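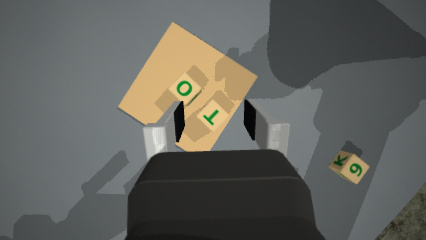
Burcombe round 4: grid penalties and the wet start

kerbhopper
July 27, 2020
Right, has anyone had the final bulletin for Burcombe yet? Timing page still shows the Plirkov car on pole but a mate in the paddock reckons it's been dropped 2 places for the pit lane thing in qualifying. Trying to sort my predictions before the lock.

slowhands_114
Not out yet. Last year it came late as well. Wouldn't trust paddock gossip, same people had us racing in October.

boxboxbert
It was 2 places. Speeding in pit lane, second offence this season. Harsh but its in the regs, go and read them.

kerbhopper
Which reg? The one I've got open says a fine for the first and "at the discretion of the stewards" for the second. Doesnt say grid drop.

boxboxbert
Discretion. So they used it.

tyrewarmer
Bit much for a whisker over the limit. Prorneven lot did the same at the opener and got a telling off. Consistency please.

slowhands_114
Prorneven was a first offence though. Different thing.

tyrewarmer
Fair. Still think it stinks.

gravel_trapped
More bothered about the start tbh. If it rains they'll go behind the safety car for 4 laps like last time and half the race is gone. 12 laps total for the sprint! What's the point. Paid for a grandstand seat last time and watched a queue.

boxboxbert
Burcombe doesn't drain on the run down to the hairpin. You want someone in the wall?

gravel_trapped
No one said that. Standing start, wet tyres, let them race. They're meant to be good at it.

kerbhopper
Two laps behind the car would do it. Enough to clear the line and then go.

slowhands_114
Agree with kerbhopper. I marshalled there for a few seasons, the river across the hairpin goes quicker than you'd think once there's cars through it. Off line stays horrible all day mind.

tyrewarmer
Will the safety car laps count towards the 12? They didn't add any back last time.

slowhands_114
They count. Time limit's tight with the GT lot on straight after.

gravel_trapped
So we get 8. Brilliant.

kerbhopper
Anyway. Predictions. If the penalty stands I've got the Gavrilă car for the win from the front row. Plirkov second, good in the wet but that clutch is a worry off the line.

boxboxbert
Gavrilă car eats its rears. Won't last.

kerbhopper
Over 12 laps? In the rain?? come on

boxboxbert
Saw it go off in testing. Number 114 for me, outside bet, always good round Burcombe.

tyrewarmer
114 hasnt finished a race this year

boxboxbert
Due one then

gravel_trapped
Stream anyone? Club page link goes to last round for me.

slowhands_114
Same. Try the timing page, there's a button at the bottom, worked on my phone but not the laptop.

kerbhopper
Bulletin's up now. 2 places, confirmed. Fine as well. Changing my picks, lock's in 12 minutes so get a move on if you havent done yours.

tyrewarmer
Done. Gone with Prorneven, dont laugh.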